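Mancuso Reel Cabinet – 4-Seat Social Slots Bundle
by Triston

Item no. 647
In stock, ships in 4 days
Updated September 18, 2018

Big one for the game room. Four seats, one shared jackpot meter, 13 games loaded at the factory. Play credits only. No cash in, no cash out, no bill slot on any model. It's for home, break rooms, bars that run free play nights.

Whats in the bundle
Main cabinet with reel screen
4 padded stools, black
Button deck for each seat
Jestix game card (13 titles)
Power cord, wall bracket, two keys for the back door
Printed setup sheet

Games on the card
Mostly classic fruit and bar reels, plus a few of the louder Jestix ones. Pirate theme, diner theme, one with a howling coyote that people either love or turn the sound off on. Three-reel and five-reel both. Bonus rounds work on all of them except Penny Barn, which is plain spins only. A second card with 16 more titles is sold separate – it goes in the same slot, swap takes a minute. Power off first.

Group play
Everybody spins on their own deck, everybody feeds the same meter. When it pops the credits get split by how much each seat put in that round. You can switch that to winner-takes-all in the menu. Menu is under the back door, left side, small gray button. Hold it until the screen changes.

Scores and accounts
Cabinet connects to Gikelell for leaderboards and daily free credits. Account is free. Wi-Fi only, no network jack on this model. Plays fine offline too, you just dont get the daily credits, and scores stay on the cabinet until it connects again.

Setup
Two people to lift. Bracket goes on the wall before the cabinet goes in place, not after. Plug straight into a wall outlet, skip the power strip. First start is slow, let it load. Volume comes set high – knob is next to the menu button. 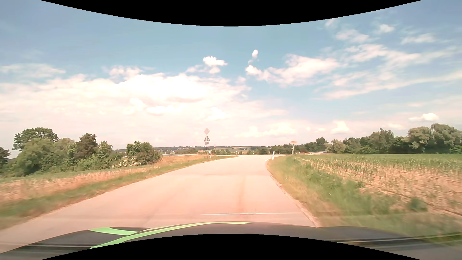

Can I add more seats later?
The cabinet stops at four. For a bigger group you link a second cabinet over Wi-Fi and both share the one meter. Both need the same game card installed.

Warranty and returns
One year on the screen and board, 90 days on stools and buttons. Returns inside 30 days in the original box, you pay the freight back. Opened game cards are not returnable. Cabinets bought during the July sale keep the full year, same terms.

Also fits this cabinet
Jestix 16-title card
Replacement button deck, single
Dust cover, large
Stool footrest, clip on

Local laws on slot style machines vary, even free play ones. Check yours before you order. Adults only.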